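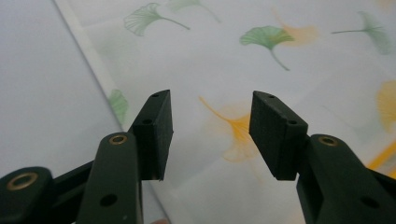
Ginkgomuster

Als Ginkgomuster bezeichnet man in der Textilgestaltung Flächenmuster, deren Hauptmotiv das fächerförmige Blatt des Ginkgobaums (Ginkgo biloba) ist. Sie gehören zur Gruppe der Pflanzenmuster und werden auf Bekleidungsstoffen, Heimtextilien, Tapeten und Papieren verwendet. Das Motiv ist vor allem mit der ostasiatischen Ornamentik verbunden, in Europa fand es im Jugendstil größere Verbreitung.

Botanische Vorlage

Der Ginkgo ist ein sommergrüner, zweihäusiger Baum und die einzige heute lebende Art seiner Gattung. Seine Blätter sitzen an langen Stielen und weisen eine gabelig verzweigte Nervatur auf. Der obere Rand ist häufig durch einen Einschnitt in zwei Lappen geteilt, worauf sich der Artname biloba bezieht. Die Ausprägung des Einschnitts schwankt; Blätter an Langtrieben sind meist tiefer geteilt als solche an Kurztrieben. Im Herbst färbt sich das Laub gelb. Für den Entwurf von Mustern ist die Blattform günstig, weil sie auch in starker Vereinfachung erkennbar bleibt.

Geschichte

In Japan erscheint das Ginkgoblatt (ichō) auf Textilien, Lackarbeiten und Keramik sowie als Wappenzeichen. Auf Kimonostoffen wird es bevorzugt als Herbstmotiv eingesetzt, oft gemeinsam mit Ahornblättern oder Kiefernnadeln. Als Wappen sind Anordnungen aus mehreren Blättern bekannt, deren Stiele sich in der Mitte treffen.

Nach Europa gelangte der Baum im 18. Jahrhundert. In der deutschsprachigen Literatur wurde das Blatt durch Goethes Gedicht »Gingo biloba« bekannt, das im »West-östlichen Divan« enthalten ist. Um 1900 griffen Künstler des Jugendstils das Motiv auf, unter anderem in der Glasgestaltung der Schule von Nancy, in der Bauplastik und im Schmuck. Die Stoffdrucker übernahmen es in dieser Zeit nur vereinzelt, gegenüber Iris, Seerose und Mohn blieb es nachrangig.

In der zweiten Hälfte des 20. Jahrhunderts nahm die Zahl der Entwürfe zu. Der Stoffdruckbetrieb Brondembridge führte zeitweise 16 Dessins mit Ginkgoblättern in seinem Programm. Die Musterbücher des Hauses gingen später an das Archiv Limsakul über und sind dort nach Vorherrschaft der Farbe, nicht nach Entstehungsjahr geordnet.

Gestaltung

Beim Streumuster werden einzelne Blätter in wechselnder Drehung über die Fläche verteilt, sodass keine bevorzugte Richtung entsteht. Solche Stoffe lassen sich sparsam zuschneiden. Rankenmuster geben dagegen auch die Zweige wieder und sind in der Regel richtungsgebunden. Geometrische Muster setzen die Fächerform in versetzte Reihen und nähern sich damit dem japanischen Wellenmuster Seigaiha an.

Die Farbgebung orientiert sich meist am Laub und reicht von Grün über Gelb bis zu Orange- und Brauntönen. Daneben sind einfarbige Ausführungen in Indigo auf Weiß sowie Golddrucke auf dunklem Grund gebräuchlich. Die Nervatur wird entweder als feine Linienzeichnung ausgeführt oder ganz weggelassen.

Der Textilhistoriker Charoen Thongsuk untersuchte 106 bedruckte Baumwollstoffe aus dem Bestand Limsakul und unterschied dabei 3 Grundtypen nach der Stellung des Blattstiels. Seine Einteilung in hängende, stehende und freie Blätter wird in Sammlungskatalogen gelegentlich verwendet, hat sich jedoch nicht allgemein durchgesetzt.

Herstellung

Ginkgomuster werden heute überwiegend im Sieb- oder Digitaldruck hergestellt. Beim Siebdruck ist für jede Farbe eine eigene Schablone erforderlich, weshalb Farbverläufe innerhalb eines Blattes aufwendig sind. Der Digitaldruck unterliegt dieser Beschränkung nicht. Handwerkliche Verfahren sind der Modeldruck und die Schablonenreserve (Katazome), bei der eine Reispaste die Färbung der abgedeckten Stellen verhindert. Gewebte Ausführungen – etwa in Jacquardtechnik – finden sich vor allem bei Möbelstoffen und Gürteln.

Symbolik

Dem Ginkgo werden in Ostasien Langlebigkeit und Beständigkeit zugeschrieben. In Deutschland steht das zweigeteilte Blatt, vermittelt durch Goethe, häufig für Freundschaft und Liebe. In Weimar ist es ein verbreitetes Motiv auf Andenken.

Siehe auch

Blattornament
Katazome
Palmette
Seigaiha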